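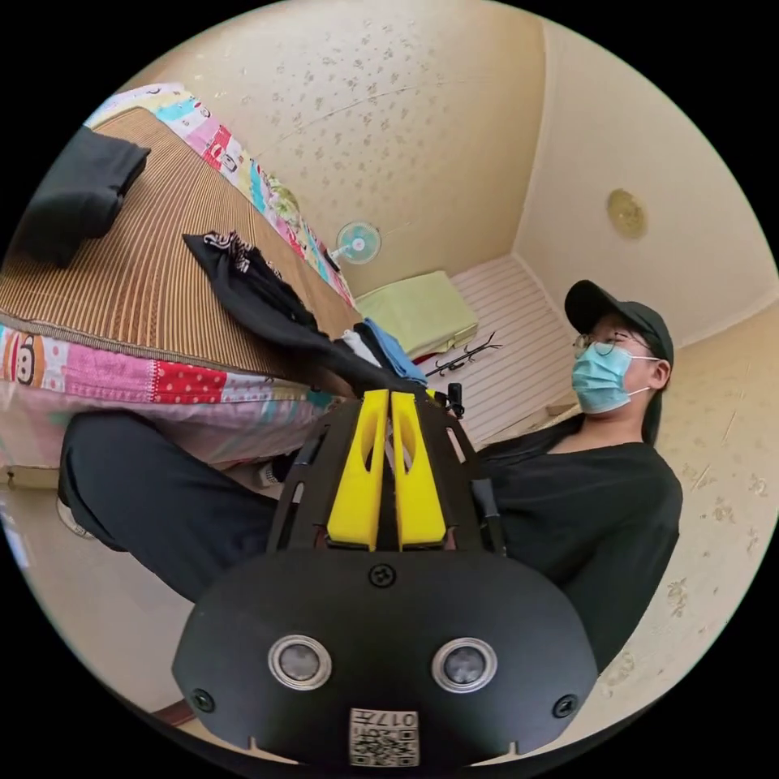

Black cap, round glasses and a light blue face mask, with a hand-held gripper up front.

Zevadcombe opens Gratima to small online shops

If you've ever had three emails from the same shop in one morning, you'll know why I'm so pleased to be writing this one. From August, Gratima, our customer messaging tool, is open to every small retailer in Australia. Until now it's been a trial with 200 shops, and 197 of them have asked to stay on (I did a little lap of the kitchen when I heard).

So what does it do? You connect your shop, your mailing list and your loyalty program, and Gratima sorts customers into groups you can name yourself. Ours come with 34 ready-made ones to start you off, from first-time buyers to people who only turn up for the winter sale.
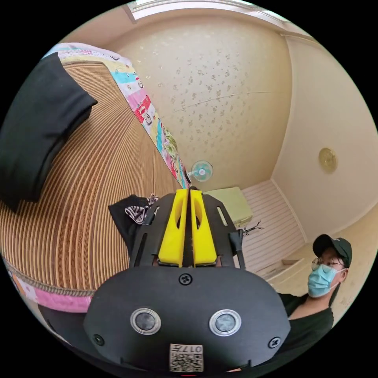
You then choose who hears from you and how often. My favourite bit is the quiet setting – once a customer has had their limit for the week, everything else waits its turn, even if you've got four campaigns going at once.

We've also built a link to Zastis, so anyone who keeps their orders there can bring them across without retyping a thing. A Szekeres link is next on the list and we're hoping to have it ready before Christmas.

Plans start at $31 a month, and you can cancel whenever you like. Shops already in the trial keep their current settings and don't need to sign up again.

Media enquiries: Zevadcombe press desk, 9am to 5pm.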